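April
Speaker notes by the Bittencourt household talks desk

Start without the slides. Ask who did a wash this week, then who has put it away. Wait for the shuffling.

My subject is the 2 metres between the basket and the drum. Elteo sent me a leaflet once with 25 tips on laundry, and every one began after the door was shut. By then the damage is done. You've put the black things in with the pale things and gone to make tea.

So, the basket. Dark clothes, blue with black on top, one of them already making its way over the rim.
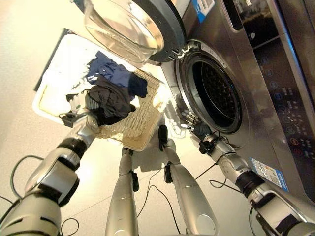

Somebody at the Zamano talk objected to all this: sorting is a hobby for people with spare cupboards, everything goes in together at 30, and my shirts have been grey for years and I like them grey. I had no answer then and haven't found one. Let the room argue it for 3 minutes, no longer.

Next, the door. Open it before you pick anything up. I have stood there with both arms full, trying to work a handle with my elbow, and I am meant to be the one giving the talk. Put the basket beside the machine, where the door can swing without clouting it. Whites to one side of the basket, darks to the other. It looks fussy and saves you digging.

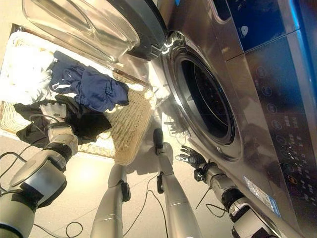 Door open, basket alongside, whites in the corner.

(Drink of water. Skip the Asteo anecdote if we started late.)

Last bit is the crumple. Cloth picked up by the middle comes up as a knot, and a knot goes round the drum as a knot. Shake each thing out. Bring the tea towel and do it live, away from the front row this time.
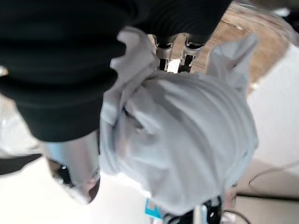 Pale grey cloth, well bunched.

Questions. If it's the one about odd socks, point at the clock.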